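Collecting sandwich demos for a robot arm: how we do it
Jusanura how-to pages

I get asked a lot how we record our burger and sandwich sets at Drarkisel, so I finally wrote it all down. You don't need a fancy lab for this! You need a table, an arm, some groceries and a fair bit of patience. Our current set is called Geler and it holds 582 episodes so far, nearly all of them recorded with real food.

Step 1. Lay out the table

Give every ingredient its own home and keep it there. We put the tomato and the buns in clear trays along the side, the cabbage and lettuce share one container at the far end of the metal-rimmed tray, and thin red rods lie on the white tabletop beside the clear trays. Go look through the wrist camera before you record anything — what seems roomy from your chair can be awfully tight between two black fingers. 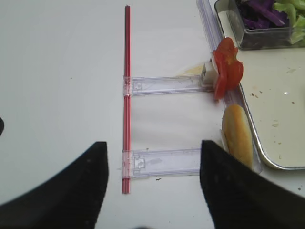
Step 2. Decide what one episode is

Ours is one item picked up and put down. I started out recording whole sandwiches in one go, and cutting them apart later was miserable. Short episodes are so much easier to throw away when one goes wrong (and you will throw some away). I cap mine at 90 seconds.

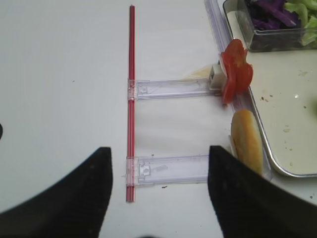 Write your task sentence before you start and keep the wording the same all session. "Put the tomato on the bun" and "add tomato" will both end up in your files if two people are typing, and then you get to spend Sunday fixing labels like I did.

Step 3. Record the pick

Go slow on the way down, close gently, and lift straight up before you move sideways. Soft slices fold and slide, so look at the side view as well as the wrist view. Meat is my favorite one to record, and also the one I redo the most. 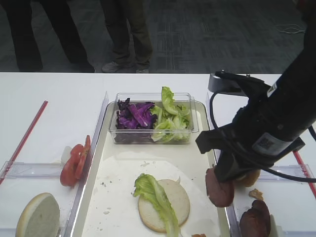 If you fumble a grasp and recover, keep it! Tag it "recovery" and move on. We train with those mixed in and I like having plenty of them. What I do delete is anything where I stopped to think halfway through and the arm just hung there.

Step 4. Reset, but not too neatly

Put things back in their homes and nudge them a little. Turn the bun, swap a tomato slice, leave a few crumbs alone. Then check that the wrist view still shows all you need and start the next one.

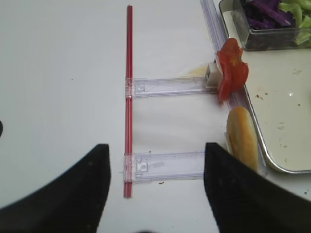 Rathjen Manipulation Team, Drarkisel

Step 5. Check the files the same day

I play everything back at double speed with the wrist and side views next to each other. Look for dropped frames, wrong task sentences and episodes that end before the gripper opens. Save the rejects in their own folder, and put the session name in every file name.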